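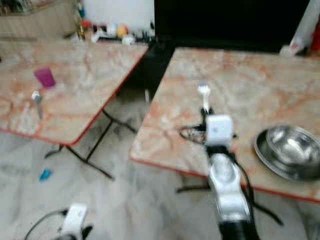

Section 4. Setting Up and Wiping Down Folding Tables with Marble-Effect Tops

This section covers the folding tables used in the Kistcombe kitchen. The supplier's leaflet calls them "ready in seconds." Allow longer than that, especially the first few times.

4.1 Opening a table

1. Lay the table face down on a blanket or a clean towel. The leaflet says any flat surface will do. A stone floor will scratch the top, whatever the leaflet says.

2. Pull out one pair of legs until the brace locks. You are supposed to hear a click. Some of ours click and then fold anyway, so push the leg sideways with your hand before you believe it.

3. Repeat with the other pair.

4. With a second person, turn the table onto its side and then onto its feet. Do not swing it over by the edge strip. The strip is trim and was never meant to carry weight.

5. Press down on each corner in turn. If it rocks, move the table a little and try again before you reach for a wedge. The floor is less level than it looks.

Note: Hipólito Farías maintains that one person can do step 4. He has also replaced two edge strips.

4.2 Placing two tables

1. Leave a gap between the tables. Pushing them tight together sounds sensible, but the tops rarely line up and crumbs pack into the joint.

2. If you set one table at an angle, walk past it a few times before loading it. The corners catch people at hip height.

3. Look at the floor near the legs and pick up anything lying there. Small things get kicked under the crossed legs and jam them at folding time.

CAUTION: Keep fingers out of the leg crossing while anyone is moving the table. The brace can close without warning.

4.3 What goes on top

Metal bowls are fine if they are put down and lifted up. Dragging them leaves gray marks that look like part of the pattern until you try to clean them. Light plastic cups belong toward the middle, where a sleeve is less likely to catch them. Leave handles and utensils parallel to the edge, with nothing sticking out.

The Kramer sheet gives a maximum load of 80 pounds, spread evenly. We have never seen a load spread evenly in a working kitchen. Keep heavy items over the legs and stay well under the figure.

CAUTION: The top is described as heat resistant. Treat it as if it were not. Use a trivet.

4.4 Wiping down

1. Clear the table completely. Wiping around a bowl leaves a ring.

2. Use a damp cloth and a drop of dish soap. Prondum spray was recommended to us, and after 3 months of it we could see no difference except in the bill.

3. Wipe toward you, then run the cloth along the underside of the front edge. Most of the stickiness is there.

4. Dry with a second cloth. The pattern hides crumbs and streaks very well, so check by touch.

Note: Godelieve Dekker asks that worn tables be reported by the number on the underside. "The wobbly one" does not help her.

Section last revised July 29, 2021. For folding and storage, see Section 5.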